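Housekeeping for Shared Homes: A Course Reader
Third edition, Plindmont Press

Chapter 5
Waste Paper and Small Packaging in the Bedroom

In this chapter you will learn
how to choose a basket for a room where people sleep and study
what belongs in this basket and what must go to another place
how to empty it and keep the floor near it in good condition

Key words: rim, liner, lattice, label, flatten, overflow, recovered paper

5.1 Why we begin with the basket

In Chapter 4 we worked in the kitchen, where waste is heavy and has a smell, and where the bag must be changed often. The bedroom is a different case. The waste is light and mostly dry, but it takes a lot of space. One sheet of paper, crumpled by hand, can fill as much of a basket as many flat sheets. For this reason a bedroom basket often looks full when it holds very little weight.

Students on our course in Buchanan keep a short diary of their bedroom waste in February, before they read this chapter. Most of them write the same things in it: paper, labels, wrappers of snacks, tissues, and the packaging of small goods which came by mail. If you have not kept a diary, please do Activity 1 at the end of this section before you continue.

A basket for dry waste does not need a lid. It should have a wide mouth, a rim that is comfortable to hold, and sides that can be wiped. Many models have sides with holes. The holes make the basket lighter and let the air pass, but they also let out dust, pencil shavings and anything liquid. If you use such a basket without a liner, keep it for paper and packaging only.

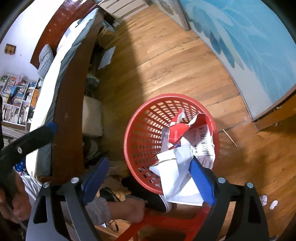 The place of the basket is as important as its form. People throw waste where they open things, and in a bedroom this is usually near the bed or the desk. When the basket stands far away, by the door for example, the small papers stay on the blanket or on the shelf until evening. Put it within reach of the hand, but outside the path that you walk in the dark. Keep it also away from heaters and from cables on the floor.

Activity 1. For one week, write down each thing you throw away in your bedroom. At the end of the week, mark the things that could have been recycled. Keep your list, as you will need it again in Section 5.4.

5.2 What goes in

We divide bedroom waste into three groups.

Clean paper. Letters, notes, printed sheets, envelopes. This group should be recovered. If there is only one basket in the room, lay the clean paper in it flat or folded once, so it can be taken out easily on emptying day.

Mixed packaging. Wrappers and sleeves are often made from more than one material. A printed wrapper can feel like paper and have a thin plastic layer inside. Tear a corner slowly. If the corner stretches before it breaks, there is plastic in it, and the wrapper does not belong with the clean paper. Some papers with a very thin layer will not stretch, so read the printed instructions as well if they are present.

Labels. Shipping labels and stickers have glue on the back, and many of them also carry a name and an address. Remove or cut the part with personal information before you throw it away. A barcode on the packaging of a shop product usually tells only which product it is and can be left as it is.

Batteries, medicine, broken glass and razor blades never go into the bedroom basket. See Chapter 9.

5.3 Filling and emptying

A basket is full when something stands above the rim or hangs over it. Many people press the waste down at this moment with the hand or even with the foot. We advise against it. Pressing can hide a sharp object, and it can crack the wall of a plastic basket. It is better to take out the largest piece, fold it, and put it back along the side.

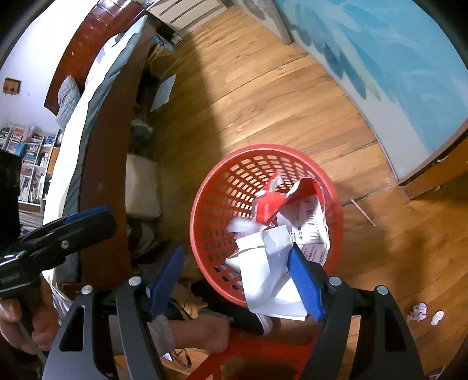 Large sheets deserve special attention. Wrapping paper and the white paper that protects goods inside a box are too big for a bedroom basket, even when they are folded. They spring open again after some minutes and push the smaller pieces out. Carry them directly to the paper container of the house.

To empty the basket, follow this order:

1. Pick up what has fallen near the basket.
2. Take out the clean paper and put it aside.
3. Hold the rim with both hands and tip the rest into the house bag.
4. Turn the basket over and knock lightly on the bottom.
5. Wipe the inside and the rim with a damp cloth, and let it dry before you put it back.

On a wooden floor there is one more step. Lift the basket when you move it. Grit collects under the bottom, and if the basket is pushed over the boards it leaves fine scratches. Sweep the spot along the direction of the boards.

In the Surer student house, each room empties its basket 2 times a week, and the house bag goes out the same evening. In the Jemex house the rooms have no fixed day. Compare the two systems with your partner and write down which one would suit your own home.

5.4 Returning to your list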